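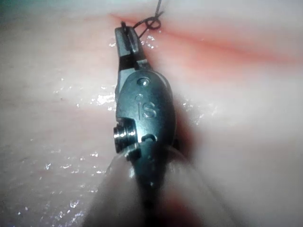 A knot is a way of fastening a string, rope, or thread by crossing it over itself and pulling it snug. People have tied knots for so long that the oldest ones rotted away before anyone could write about them. Some knots hold ships to a dock, and some hold a shoe on a foot. Others are made in thread so fine that fingers are too big for the job. A surgeon's thread is called a suture, and it can be held in the tips of narrow metal jaws while a small loop is formed beside them. Large or small, every knot begins with a loop or a crossing.

Learn > Clunuswood Museum of Everyday Things > Young Visitors > Knots

June
By Rokeya Bepari

Why does a knot stay tied?

The answer is friction. Friction is the force that slows things down when they rub together. When you pull on a good knot, its parts press against each other. The harder they press, the more friction there is, and the rope cannot slide.

Smooth cord has less friction than rough cord. A knot that holds well in cotton string may slip in fishing line. For this reason, people who fish often wrap the line around itself several extra times.

The parts of a rope

The end you use for tying is called the working end. The other end is the standing end. If you fold the rope into a U shape without crossing it, you have made a bight. If you cross it, you have made a loop.

Three knots to know

The overhand knot is the simplest. Make a loop and pass the working end through it. It can stop a rope from sliding through a hole.

The square knot is two overhand knots, one on top of the other. Go right over left, then left over right. It is suitable for parcels – but it must never be used to hold a person's weight.

The bowline makes a loop that does not shrink when pulled. Sailors have relied on it for centuries.

In the museum

The Thambiah Gallery on the second floor displays 137 knots on painted boards. The oldest board was made in 1819 for teaching young sailors. Please ask Dinesh Paul at the front desk for a practice cord. Cords must be returned before you leave, and they must never be placed around the neck.

The knot table opens at 10 in the morning. Children under eight should bring an adult.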